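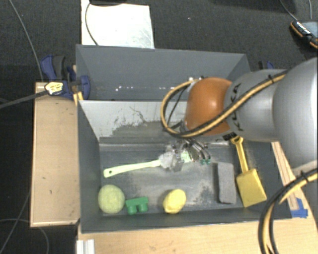 Picking station, front bin. The gripper is over the head of the green brush.

Category: Set-up Guides > Picking Stations > For Floor Staff

Section 4. Starting a shift at the Prollow station

This section is for the people who work at the sorting benches in Dostdale. You do not need to know programming. If you worked at the benches before the arm came, most of the goods will be familiar to you, but the order of the work is different and I ask you to read everything once before your first shift.

4.1 What is now your work

Before, one person at the bench took each item out of the bin, looked at it, and put it in the right place. Now the arm does the taking. Your work is to prepare the bins, to watch the first picks, to help when the arm stops, and to decide about items which the arm refuses. The last one takes the most time. In the first weeks many colleagues felt they were only waiting for the machine. This becomes less when you learn which items are difficult and put them in a good position at the beginning.

The arm does not measure the speed of any person. The counter on the Kanotance screen counts picks and stops of the station only, and the shift lead may not use it for your personal review. This was agreed with the staff in October and is still valid.

4.2 Before you switch on

1. Check that the two bins stand one in front of the other and that the rims touch. If there is a gap, small parts fall in it.
2. Check the clamps. Pull the bin lightly with your hand. It must not move. If it moves, open the clamp, push the bin back to its place and close the clamp again.
3. Look along the arm from the big link to the gripper. The cable bundle on the outside must have a free loop at the orange joint. It must not be pulled tight and must not be caught under the joint.
4. Look at the blue tape on the table. If the tape has come loose, put new tape on the same place before you remove the old one.
5. Put the hand control where you can reach it without leaning over the bins.

CAUTION: Never reach into a bin when the arm has power, even when it stands still. It can be waiting for an answer from the camera and will move without a sound before.

NOTE: Scratches and dark patches on the inside of the bins are normal after some use. Report a bin only if it has a crack or if the rim is bent.

4.3 Filling the front bin

1. Put in not more than 10 items. With more items the arm still works, but it stops often and you will lose time.
2. Lay long items, like a brush or a toy shovel, flat on the floor of the bin. A handle that stands up against the wall is difficult for the gripper.
3. Put round items near a wall or in a corner. A ball in the middle of the bin rolls when the fingers touch it.
4. Leave a free space of two fingers between soft items and hard items.
5. Go back behind the line and press "Bin ready".

A brush is picked at the head and not at the handle. Many new colleagues think this is a mistake and press Stop. Please let it finish. The handle is lighter and the brush would turn in the air.

4.4 The first picks

1. Select Slow on the hand control.
2. Watch the first 2 picks from beginning to end. Do not do other work in this time.
3. If both are good, select Normal.
4. If one is not good, stay on Slow and change the position of the item as described in 4.5.

4.5 When the arm stops and asks for help

The lamp becomes yellow and the screen shows a message from Mfaume, the program which chooses where to grip.

1. Press Hold. Wait until the screen says "Power off, safe to enter".
2. Read the message. "No grip found" means that the item lies badly. "Grip lost" means that the item fell.
3. Turn or move only the item that is named in the message. If you move all items, the program must begin again with everything.
4. Take your hands out, go behind the line, press Continue.
5. After three stops for the same item, take it out and sort it by hand. Write it in the refused items list with your initials.

The list is important. Bríd Gilmartin reads it every week, and some 14 items have already been changed in the program from what floor staff wrote there. A short remark like "slips, too smooth" is enough.

CAUTION: Do not put anything on the gripper fingers to make them hold better, no tape and no rubber. If the green tips look worn, ask for new ones.

4.6 Change of shift

1. Let the arm finish the item it is holding.
2. Press Park and wait for the lamp to become white.
3. Tell the next colleague which items made problems today. Speak with the person directly if possible; the screen keeps only the last 9 messages.
4. Sign the sheet.

If you have wrist or shoulder pain and wish to work more at the station and less at the hand benches, or the opposite, tell your shift lead. Changes are possible on both sides.

Text of this section last changed: 10 June 2018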